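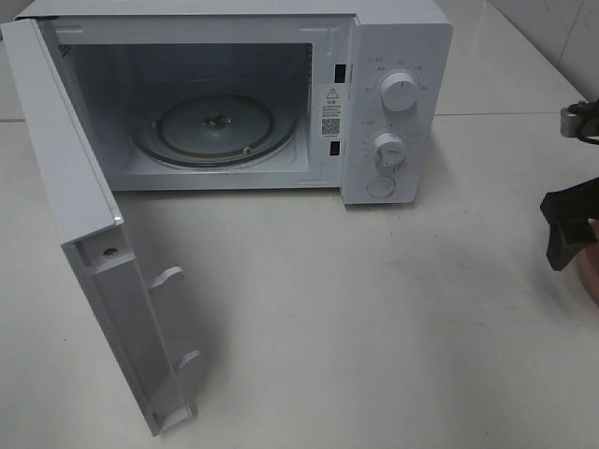 The oven of the Imrie cell with its door open. The gripper is at the right edge.

The Imrie cell is a small robot workstation in Darurholm, used for tasks with a household microwave oven. It consists of one arm with a gripper, a fixed camera and a white countertop oven with two rotary knobs and a push button for the door. The cell was set up in March 2019 by Struan Chisholm and moved once, from the Cavham building to its present room.

Setup
The oven is the reference for all other positions in the cell. After it is placed, the arm is guided by hand to three taught points: the center of the door button, the timer dial and the hub of the turntable. The points are stored under program number 994. The oven must not be pushed back against the wall afterwards, and for this reason its feet are marked on the counter with tape. The door is taught last, at low speed, in its fully open position.

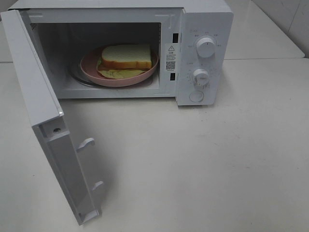
Loading is checked by hand before the arm is allowed to repeat it. The operator puts a plate on the glass turntable, opens and closes the door, and turns the glass through one full circle. A pink plastic plate with a sandwich on it is one such load; the bread and the filling have to stay inside the front opening, where the door closes. If the plate touches the wall at any point of the circle, the release point of the gripper is corrected by 2 mm and the check is repeated.

Maintenance
The finger pads of the gripper are cleaned daily and replaced after 25 shifts. The two door hooks and their slots are wiped with a dry cloth, as crumbs in the lower slot can stop the door from closing. The roller ring under the glass is taken out and washed weekly. A worn door button was the most frequent fault at Cavham. The Clidenitz cell, built later to the same plan, follows the same schedule but teaches the timer dial first.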